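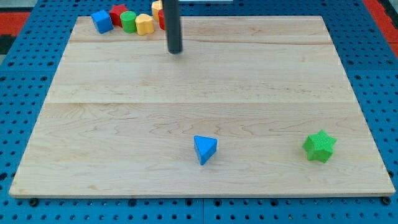 Jelwood College, Nultumville
Furniture and Joinery, Level 2
Handout 3: Edge-jointed boards in maple

Course leader: Wondimu Teshome
Revised December 2024

Purpose of this handout

These notes accompany the practical sessions on making up wide boards from narrower strips. Students should read them before the first session and bring them to the workshop. Assessment requirements are given at the end.

Why boards are made up

Wide maple in a single piece is costly and is seldom supplied flat. A panel glued from several strips uses timber that is easier to obtain, and allows the maker to reject faulty lengths before assembly. The joint used on this course is the plain glued edge joint, without dowels, biscuits or a tongue. Where the edges have been planed true, the glue alone is sufficient.

Choosing and arranging the strips

Strips are to be cut from stock that has been kept in the workshop store until its moisture content has settled. Lay them side by side in order before any glue is opened, and look at the faces under a good light.

Maple is a quiet timber, but two strips from the same delivery may differ a good deal. On a pale board with two seams, it is common to find straight streaks on one side of a seam and wavy, contour-like figure on the other. Such a difference is not a fault. Students may choose to balance it or to make use of it, but the choice should be deliberate and should be recorded in the workbook. Slight pinkish or brownish lines in the grain are normal in maple and need not be cut out.

Mark the face side with a large triangle in soft pencil across all strips, so that the order can be recovered after planing.

Preparing the edges

Plane each pair of edges together where their thickness permits. Test by standing one strip upon the other and holding both towards the window. No light should pass at any point along the joint.

Gluing

Spread glue on one edge only, in an even film. Place the cramps alternately above and below the work and tighten them a little at a time, beginning at the centre. Check across the width with a straight edge before leaving the board. It must remain in cramps for 3 hours, and must not be planed until the following session.

Cleaning up

Remove hardened glue with a scraper. Plane with the grain, and where the figure is wavy take a finer cut or change to the cabinet scraper, as torn grain shows clearly on a light surface. End grain is planed from both ends towards the middle.

Inspection and assessment

The finished board will be laid on a flat surface and examined by Alois Wyss, workshop supervisor. He will look for straight seams running the full width, a face free from steps at the joints, and clean end grain on the exposed edge. The board carries 57 marks. Workbooks are to be handed in at the same time.

Further reading: Prikilness, The Glued Joint, chapters on edge preparation and on cramping. Copies are held in the college library.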